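The Desk Is Still Waiting 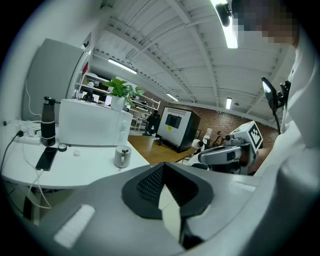

Erniteck Workshop Club - Members' Opinions

Every January somebody tells me that by the next one a machine will tidy my desk. I have been hearing it for 15 years, and I still carry my own mug to the kitchen.

Consider the ordinary desk. It has a mug, a phone on its charging cable, a bottle with a strap loop. To clear it, I do not think at all. A machine must decide which thing is rubbish, which thing belongs to a colleague, and which cable will pull the phone to the floor if it is moved. The fingers are the smaller part of the problem. The judgement is the bigger one.

My friend Venkatesh Sundaram does not agree with me. He worked at Plorner, on the packing line, and he says that the arms there lift 56 boxes without one mistake. I believe him. But a box on a line comes always from the same side and always with the same shape. My cups do not.

What gives me some hope is the hand-held gripper. A person holds it and does the chore with it, and the machine learns from the recording. I tried this for two hours, folding towels, and my wrist was tired for 3 days. I also noticed how often I corrected myself - a small push here, a second try there - without knowing it. Perhaps these corrections are exactly what the machines have been missing.

So my answer to the question is: in the factory, for some jobs, yes. At home, not yet. I would buy a machine that only empties the dishwasher, if it does not break the glasses. Venkatesh says I should start saving now.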